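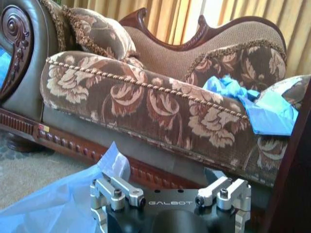
Figure 3. Seat, arm and backrest of the chaise in the Clodmont sitting room.

3.2 Light bags on upholstered seating

Most work on household clutter deals with kitchens and children's rooms, where the things left out have a fixed place to go back to. Plastic bags are a harder case. People keep them for later use, but few homes in our survey had a set spot for them. Of the 452 items logged across the Clodmont homes, some 20 were single bags lying apart from any pile, on seats or on open floor. 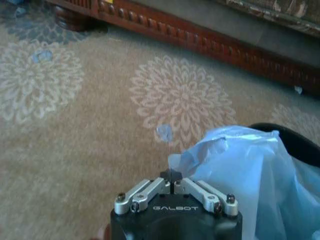
We treated a bag as "stored" if it was in or on the container chosen by the household, even when the container was overfull. A bag on the carpet next to the container was logged as "loose." Mösli used a stricter rule in her June study and left out any bag that hung over the rim. We did not follow her, as a thin bag rarely stays inside a shallow container, and her rule would have moved most of our stored bags into the loose group.

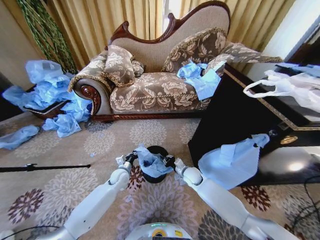

Seating was coded separately from the floor. Bags on a sofa or chaise were easy to miss in the first round of coding when the fabric had a large pattern or when cushions stood close by. Two coders therefore went over each seat in 3 passes, and cushions were logged as furniture, not as clutter. Disagreements were settled by Edeltraud Mösli, who had not seen the first codes.

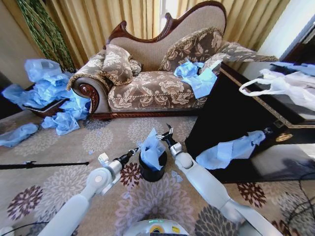 Figure 4. Chaise with one bag on the seat (coded "loose, seating") and a heap on the floor at left (coded "stored").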